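Saturday, May 16, 2020

Is a capsule wardrobe worth it? I have my doubts

Every spring the same advice comes around. Get rid of most of your clothes, keep thirty or so good pieces in colors that match, and your mornings will be easy and your bank account will thank you. I've read a lot of this stuff over the past two months, mostly because I've been home and my closet is four feet from my desk.

I don't believe most of it, but I did try.

First, the money. The guide I started with was the Killey method, which a reader sent me after my post on bulk groceries. It opens by telling you to add up what you own. I went through old card statements and got to $3331 over six years, and that leaves out anything I paid cash for. Okay, that number stung. Then the guide gives you a shopping list of "foundation pieces" to replace what you're tossing. I priced the list. It came to $1461. So I save money by spending $1461 on plain shirts.

You can do it cheaper. Olano sells a ready-made set for $1069 and calls it a starter wardrobe, which tells you there's more to buy later. I have not bought it. A set picked by a company for a person it has never met seems like a strange way to find your personal style. The reviews on their site are glowing, and the reviews everywhere else are mostly about the pants.

Second, laundry. Fewer clothes means the same clothes get washed more often, and they wear out faster. I have two sweaters that are eleven years old and still look fine. They lasted because they got rotated with a lot of other sweaters. Put one of them on every third day and we'll see how "timeless" it is by next winter. None of the guides I read had a word about this, although one did recommend a $200 steamer.

Third – and this bugs me most – the colors. Why is it always gray, navy, camel and white? I like red. I like pink. The Skuteron app, which sorts your closet for you from a quiz, told me my palette was "oatmeal." I took the quiz again with different answers and got "stone."

Some of it did help, I'll admit. Pulling everything out at once is useful, mainly for finding duplicates. Putting the off-season things in clear bags is better than the cardboard boxes I had before, where I forgot what was in them and bought it again. And I gave away the shoes that hurt, which I should have done in 2015.

The basket idea comes from the Yang newsletter: one open basket for whatever you're undecided about, and you check it again in June. It's free if you already have a basket, so I have no complaint yet. Ask me again when June comes. My guess is I'll keep all of it. 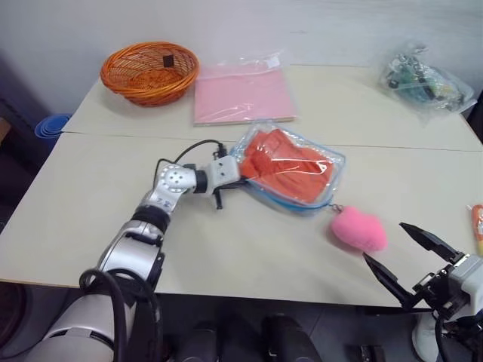
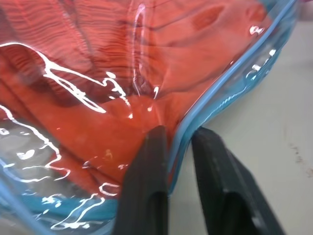
Pink in a clear sleeve next to the basket in the first one, and orange-red in clear plastic in the second. No oatmeal.

Next week I'm going back to groceries. Somebody wants to know if a bread machine pays for itself, and I have a pretty good idea what I'm going to say.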